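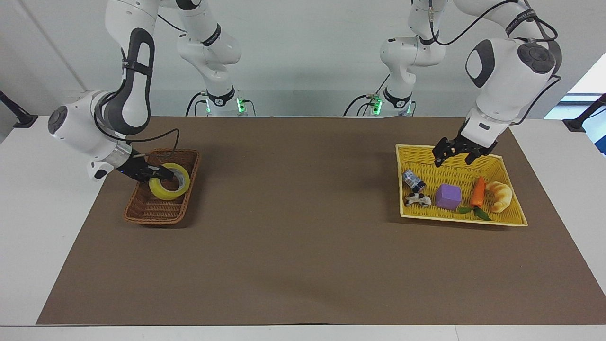 Two wicker baskets, one brown and one yellow, on a brown mat.

Leave the school supply cupboard open

By Zamfira Jitaru

When I taught at Emley, the art cupboard was kept locked and the key hung in the office. To get a glue stick you filled in a slip. In one year we filled in 203 slips, and most of them were for things worth less than 50 pence.

The argument for the lock was waste. I accept that children waste paper. They also waste it when an adult hands it out, and meanwhile the adult has left the room.

Imberg, where I moved in July, keeps everything on low shelves. Pupils fetch what they need and put it back at the end. Some of it goes missing. The yearly bill is £967, a little more than Emley paid, and I think the money is well spent.

Schools that are nervous could try it with 2 classes for a term. Start with pencils and card, keep the craft knives locked away, and let the children write the labels.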